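Gripper Fault Halts Laundry Trials at Waretti

Waretti has paused its cloth-handling work after a batch of its hand-held grippers developed a habit of not letting go. The fault, logged in February, affects the jaw release: the trigger comes back, the jaws stay shut, and the operator is left in a tug-of-war with a towel.

The company says 50 of its 265 grippers showed the problem. No injuries were reported, although one cloth was stretched to a length its maker never intended. Operators had been recording the loading and unloading of household machines, a job most people manage with no training at all.

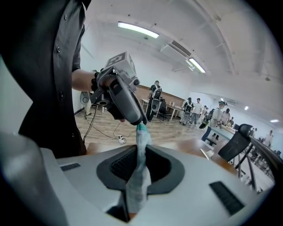
Jetetti, which supplies the release springs, blames lint. Waretti blames the springs. An outside review by the test house Mutiso found some merit in both views – and billed both companies.

Of the 886 recordings made before the pause, nearly 400 will have to be repeated. Replacement springs are being fitted now, along with a small cover to keep the fluff out. Until the work is finished, operators have been told to stop pulling if the jaws jam and call a technician.

Contact the newsroom | © Andus News | Back to top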